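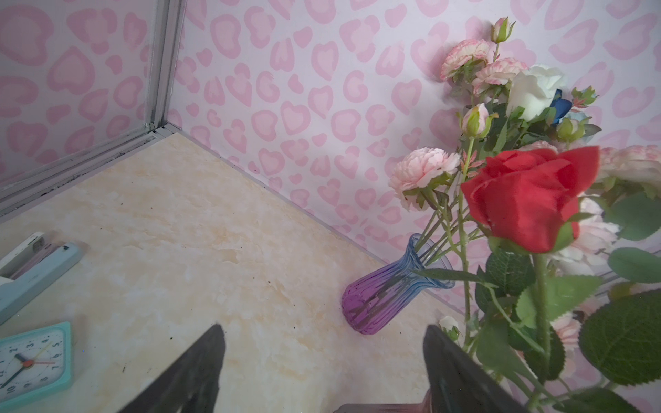

Vista da câmara de punho da célula Bredach, com as garras sobre a bancada.

Bredach — célula de dois braços para montagem de arranjos de flores artificiais

Fabricante: Cuvilton
Integração e assistência: Partanen
Revisão da ficha: 10 de julho de 2025

A Bredach é uma célula de bancada para a preparação de arranjos de flores artificiais em jarras de vidro. Destina-se a oficinas de decoração, empresas de montra e fornecedores de hotelaria que repetem a mesma composição em séries curtas. A célula executa as tarefas de pegar, apresentar e inserir hastes, e a deslocação de jarras dentro do recinto. A escolha da composição, o corte e a abertura das pétalas continuam a cargo do operador.

Configuração

A célula é composta por dois braços articulados, montados no lado frontal da bancada e virados para o interior. Cada braço termina numa garra preta de dois dedos e leva uma câmara de punho branca. O cabo de cada braço corre em conduta corrugada preta, com folga suficiente para a rotação completa do punho. A estrutura é em perfil de alumínio e o recinto é fechado em três lados. O revestimento das paredes é substituível e pode ser fornecido liso ou estampado.

Dados gerais
Largura útil da bancada: 1000 mm
Profundidade útil: 600 mm
Tempo médio por haste, em regime assistido: cerca de 19 segundos
Hastes por arranjo, valor recomendado: até 9
Acesso do operador: pela frente, com os braços em pausa

Manuseamento de hastes

A haste é agarrada abaixo das folhas, nunca pela flor. As folhas serrilhadas prendem-se umas às outras quando as hastes são depositadas em molho, e a separação é a operação que mais paragens provoca. Recomenda-se pousar as hastes com as flores para o fundo e os pés para a frente. O molho pode ficar cruzado, desde que a flor seguinte tenha o pescoço livre.
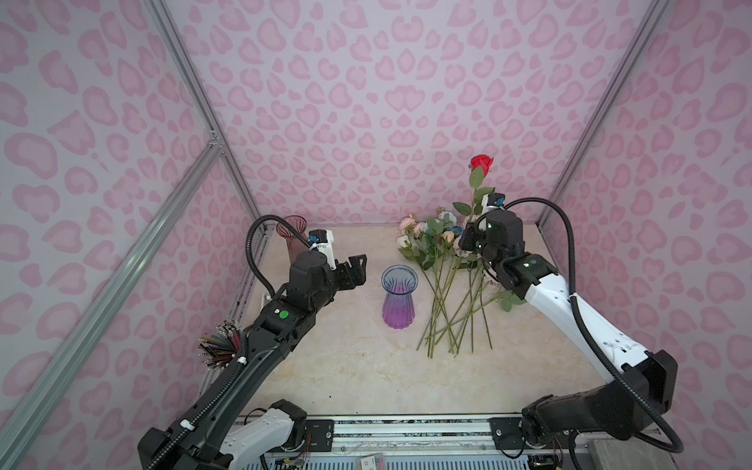
Foto: Cuvilton / Arquivo técnico

Os dois braços trabalham sobre o mesmo volume, com prioridade configurável. Na receita de base, o braço direito apresenta a haste e o esquerdo estabiliza a jarra ou afasta os objetos que estorvam. A prioridade pode ser invertida para operadores que abastecem pelo lado esquerdo.

Jarras de vidro

A força de fecho é ajustada por receita. Para vidro canelado, o ponto de contacto deve ficar no terço superior do corpo, abaixo do bordo. Jarras de boca muito aberta exigem aproximação inclinada. O vidro translúcido reduz a fiabilidade da deteção de contornos — a calibração de cada novo modelo é feita com a jarra vazia e repetida com a jarra cheia.

Alterações no posto de trabalho

A instalação piloto foi feita em junho na oficina da Bollbridge, onde os arranjos eram montados à mão, de pé, numa mesa comum. O posto passou a ter um operador sentado, que prepara hastes numa mesa lateral, abastece a célula e verifica cada arranjo à saída. A inserção repetida, principal origem das queixas de pulso, deixou de ser feita manualmente nas séries. As peças únicas mantêm-se na mesa antiga.

Rigoberto Chávez, encarregado da oficina, regista duas consequências que não estavam no plano. A primeira é que o ritmo da pausa mudou: o operador para quando termina um lote, e os lotes não coincidem com o horário dos restantes colegas. A segunda é que a composição tem agora de ser decidida antes de começar. "Antes corrigia-se a meio. Agora a correção entra na receita ou faz-se no fim, à mão", escreve no relatório de acompanhamento.

A formação inicial abrange o abastecimento, a retoma após paragem e a edição de receitas. Raimo Eskola, técnico da Partanen responsável pelo arranque, recomenda que pelo menos dois operadores por turno saibam editar receitas. Na Bollbridge só um o fazia, e as alterações de composição ficavam à espera dele.
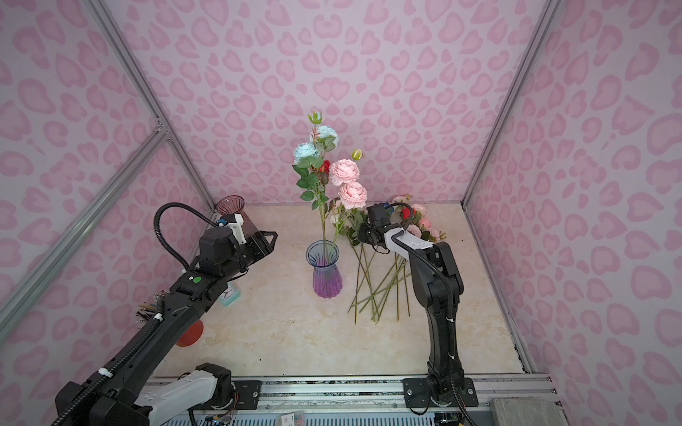 A retoma após paragem é feita no painel, passo a passo, e o operador pode saltar uma haste sem anular o arranjo. As hastes saltadas ficam assinaladas no registo do lote para inserção manual.

Limpeza e manutenção

Limpar a bancada com pano seco no fim de cada lote. Aspirar as calhas e os cantos dos perfis uma vez por semana. Verificar o aperto das abraçadeiras da conduta e o desgaste dos dedos das garras na mesma ocasião. Não usar solventes no tampo.

Fornecimento

Incluído: estrutura, dois braços, duas câmaras de punho, painel de operação, jogo de dedos de reserva.
Opcional: mesa lateral de preparação, revestimento adicional, receitas por medida.
Não incluído: jarras, flores, transporte para fora do continente.

Pedidos de proposta e marcação de demonstrações através da Partanen, com indicação dos modelos de jarra a utilizar.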